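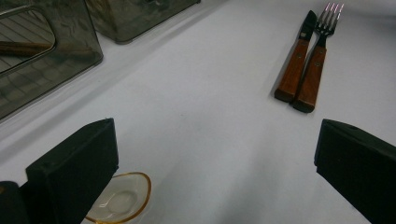
Ticket: Plindley scoring app, player averages wrong after import
Status: open, waiting on club

Opened by Asfaw Cricket Club
Hello, and thank you for picking this up so fast last time! We moved our old scorebooks over to Plindley in August, all 11 seasons of them, and it went beautifully apart from one thing. Our opening batter should have a career average of 25 and the app shows 18. I've been through her innings twice with a cup of tea and the runs are all there, so it must be something in how they're divided up.

Reply from support
Thanks for checking the innings first, that saves us both a good deal of hunting. Could you open her profile, tap Innings, and see whether her not outs have the little star beside the score? Older books sometimes come in with that column blank, and the app then counts every innings as a dismissal.

Asfaw Cricket Club
You've got it, no stars anywhere! The matches against Vastisier are fine, but those were typed in by hand. Do I have to fix the rest one at a time? There are around 300 of them.

Reply from support
Oh goodness, no. Go to Settings, then Imports, choose the Ratetti file and set "How out" to column F. Press Rebuild and leave the page open until the bar finishes. Your hand-typed matches won't be touched. Let us know what her average says afterward.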